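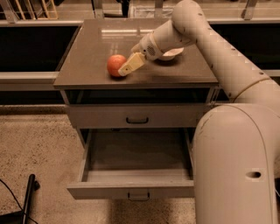 An apple and a white dish-like piece on a small gray cabinet-style table.

Patch notes should say what the numbers were

Monday, December 30, 2019

Bodano updated its survival game Sarantis 12 times this year. I read all of the patch notes, and after the last batch I still could not tell you how much damage a hunting bow does, or how much it did in July. The notes say the bow was "adjusted." They say stamina recovery was "brought in line with player expectations." They say several crafting costs were "reduced slightly."

My position is simple. If a patch changes a value, the notes should give the old value and the new one. A studio that keeps its game in version control already has both.

Consider stamina. In the July update, the cost of a sprint went up and the recovery delay was changed at the same time. Players on the Flisudard boards timed it by hand with a stopwatch and got three different answers, because the delay also depends on carried weight and the testers were not carrying the same things. The argument ran to 388 posts. A single line in the notes – cost before, cost after, delay before, delay after – would have ended it on the first page.

The usual defense is that numbers scare off casual players. I do not find this convincing. A casual player does not read patch notes to the end, and a short summary at the top serves that reader well enough. The detailed list can sit underneath. Sadik, a much smaller game made by a team that cannot have much time to spare, has published its notes this way since launch. The summary is a paragraph, and the table below it sometimes has 200 rows.

A better defense is that published numbers invite arguments about numbers. Designers have told players for years that feel matters more than arithmetic, and they have a point. A weapon can be made stronger by changing its sound. But the arguments happen anyway, and when the figures are missing they are held over bad data. Somebody extracts a file from the wrong build, posts it as fact, and a month later guides are still quoting it.

Sofia Kyriakidis, who maintains the damage sheet most Sarantis players use, spends some 30 hours after each large patch testing values again. Her method is sound: fixed gear, fixed distance, repeated hits, and a note on server load. It is also a waste of a good tester. She could be looking for interactions the studio missed, such as the armor bug that made fire damage apply twice. She found that one by accident while confirming a number that Bodano could have printed.

There are cases where I would allow silence. Matchmaking weights and cheat detection thresholds should stay private, since publishing them helps the wrong people. Hidden story triggers can stay hidden too. Bow damage belongs to neither group.

Generating the list is not much work either. If item data is stored as plain tables, a comparison between two builds can be exported by script and checked by a designer before release. The check has a side benefit. Changes that were never meant to ship show up in the same list, and it is cheaper to catch them there than in a hotfix two days later.

Bodano has said the next Sarantis update will rework crafting from the ground up. Recipes, costs and station times are all due to change. I would like to see the full table on the day it goes live, with a column for the old values.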